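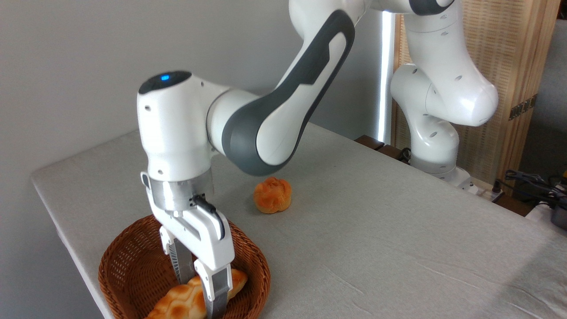
I have now spent two weeks comparing finger pads for our parallel gripper, and I want to write down what I learned before I forget it. We have two kinds in the lab. The first is a ridged set that came from Hermans, and the second is a softer textured pad that Irfan Warraich glued for me in October, when I was still working on boxes. For hard objects I could not feel much difference between them. Bread is another story. A long roll lying in a wicker basket is a more difficult target than I expected, as the fingers must go down inside the rim and straddle the crust, and the basket leaves very little space for a wrong angle. The single bun on the open table is much easier, and I should have started with it.

My first mistake was the force. I set the controller to the same value I used for the boxes, and the gripper made a deep mark in the roll (Ningsih Ginting ate it anyway). Then I went down in small steps. With the ridged pads, the good range is very narrow: a little less and the roll slides, a little more and the crust breaks. With the soft pads I have more freedom, but crumbs stick to them and I must clean them with a brush after every few tries.

The second mistake was the speed of the last part of the approach. I was coming down fast because I was impatient. Now I let the arm stop above the basket and go down slowly from there. To make the whole test I need more than 1000 picks, so a slower approach costs me almost a full extra day, but I prefer this to buying new baskets.

Kirstin Lamont asked me why I don't use a suction cup, like the team in Herkport. I tried one. On a smooth bun it holds well enough, but on a braided crust the air goes out through every fold and the roll falls.

For now I keep the soft pads. The next thing on my list is the wrist camera, which still loses the roll when its color is too close to the color of the basket. Irfan wants to change the basket. I want to change the lighting first, and we have not agreed yet.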